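Esby Bin-Picking Cell – Planning and Budget Guide

The Esby cell is sold as a starter package for sites that want to trial bin picking before committing to a full line. Mabula supplies it through Lidedum, with delivery in 8 weeks from order. Quotes issued this month hold until the end of November.

What the base price covers

Cell controller, Sumeo picking software, two grey bins and a set of test blocks in red and green. The arm and gripper are quoted separately – many buyers already own an arm. Clamps for holding the bins to the bench are included.

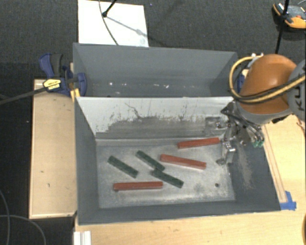
What to budget for

Bench: any flat, rigid top will do. Allow room for both bins, one behind the other, and for the arm to come in from the side.

Bins: treat these as a wear item. Spare bins are sold in packs of three.

Hoses and cables: leave slack for full arm travel. Extra lengths are charged by the metre.

Service: first visit at 1,000 hours, then yearly.

Training: one day on site for up to three operators. Friday bookings fill first.

Spare test blocks

Sold in boxes of 100, one colour per box.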